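Broltham Studio Building, third floor: my walk-through checklist, with comments

Date of walk: 23 Aug 2022
Walked by: Ye-ji Yeom
Copy to: Ok-hee Shin at Grimard (building management)

Okay, same form as last time, same rambling from me. I mark things OK, FIX or WATCH, and then I write whatever I was thinking while I stood there. Ok-hee, your items have your initials on them so you can skip my chatter if you're in a hurry (I know you are).

1. Exit doors and stairs

Front stair door closes and latches by itself: OK
Rear stair door closes and latches by itself: FIX (OS)
It closes, but it stops an inch short unless you lean on it. I tried it 3 times and got the same thing every time. The closer needs adjusting before November, when the cold air starts coming up that stairwell and people get tempted to wedge things under it.
Exit signs lit: OK
Stair treads and nosings: WATCH
The one at the second landing has a little lip. I can feel it with my shoe but I can't catch a toe on it yet.

2. Fire extinguishers

Hung at the right height, nothing in front of them: OK
Gauge in the green: OK on all 4
Tags signed this year: FIX (OS)
Two of the tags are so faded I couldn't read a thing. Could Heo bring fresh ones when they come for the annual? They were supposed to last time and I think we all forgot, me included!

3. Work areas

Clear path to both exits: OK
Lighting good enough to read a label by: OK
The loft side is lovely and bright this time of year, so I'm going to look again on some gloomy afternoon before I brag about it.
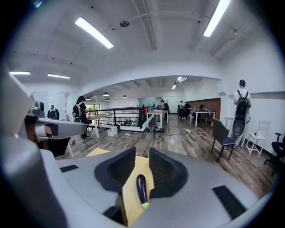 Item 3, loft workspace. Good light on this side.

Small stuff kept off the floor: WATCH
Pens, caps, tape ends, you name it. A marker on a hard floor is a roller skate, and I say that as the person who went down on one two years ago and had a purple hip for a week. Please pick up as you go.
Trash and scrap cardboard taken down: OK
It goes to the bin room on Fridays. Flatten it first, folks, please, I am begging.

4. Electrical

Panel door shut, 3 feet clear in front: FIX
There was a stack of folding chairs right up against it. I moved them myself, so call this one fixed, but they wander back there every single month. I've asked Sallwood for a roll of floor striping so we can mark the spot off properly.
Extension cords used as permanent wiring: FIX
One, behind the shelving, running to a desk fan. It's warm out, I get it! Still has to go. There's a wall outlet on the other side of the column and it works, I checked.
Covers on all outlets and switches: OK
Space heaters: none out yet, ask me again in November

5. Labels and markings

Labels stuck flat and not peeling: OK
Cleaning bottles marked with what's in them: FIX
There's a spray bottle under the sink with nothing on it. Smells like vinegar. Whoever it belongs to has until Friday and then I'm rinsing it out.
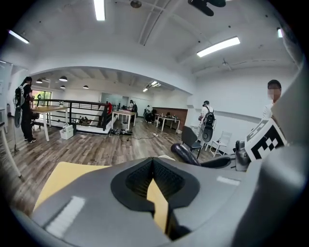
Item 5, labels. Light-colored ones, lying on a gray surface.

6. Kitchenette and first aid

First aid kit stocked: FIX
Out of the medium bandages again, and the burn gel expired. I put in an order.
Microwave clean, cord in good shape: OK on the cord
Floor by the sink: WATCH
Mat curls at one corner. I flipped it over, and if it curls the other way we'll just get a new one.

Next walk: I'd like Ok-hee along for the rear stair door, so send me a morning that works and I'll bring the coffee.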